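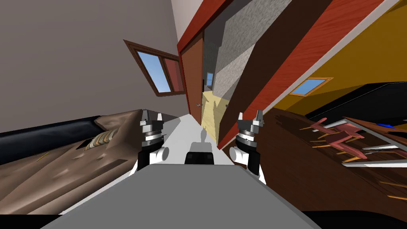 Dotonwood Weighted Blanket, Queen
Item 2539
Sold by Hutivstead Home Goods

Price: $151
Availability: ships Monday
Weight: 20 lb
Cover: cotton, removable, zips on three sides
Fill: glass beads in stitched pockets

Our take

We put off carrying weighted blankets for a long time. The claims on the packaging were silly, and a few of them still are. Dotonwood's own leaflet says its blanket will "reset your sleep." We don't know what that means and neither did the sales rep when we asked. What you get for your $151 is a heavy blanket that is sewn well. Some people sleep better under one. Some people kick it onto the floor by 2 a.m. and need both hands to get it back.

Eleni Perić, our bedding buyer, used the queen at home through January before we agreed to stock it. She liked the weight and disliked the heat. The leaflet calls the cotton cover "cooling." It is cotton. If you already sleep warm, skip this one until fall, or leave the cover off and put it over a sheet.

The pockets are small, which keeps the beads from sliding down to the foot of the bed. We had that trouble with the Bandara blanket we used to sell, and we took enough of those back to remember it. So far the Dotonwood has held up.

Sizing

Ignore the size name. A queen here is meant to cover the top of a queen mattress with no overhang, because a heavy edge pulls the whole thing off the side. Two adults sharing one will argue about it. Two twins cost more and work better.

Washing

The cover goes in a normal machine, cold, low dry. The inner blanket is supposed to be machine washable too, but at 20 lb we wouldn't try it in a home washer. Use a large front loader at a laundromat, or spot clean. Do not iron.

The matching Clusora pillow spray

We are told to mention it. It is lavender water. Item 1421.

Customer comments

"Heavier than I expected and I read the weight twice. Keeping it." Noman Baloch

"Did nothing for my sleep. My dog loves it. Three stars." Chaimae Ait Ali

"Zipper on the cover snagged the first week. They sent a new cover without a fuss." Spyros Kadrić

Returns

Thirty nights, cover unstained. You pay return shipping, and on something this heavy that hurts, so try it in the store if you can. Ask for Milovan Obradović at the bedding counter, extension 378.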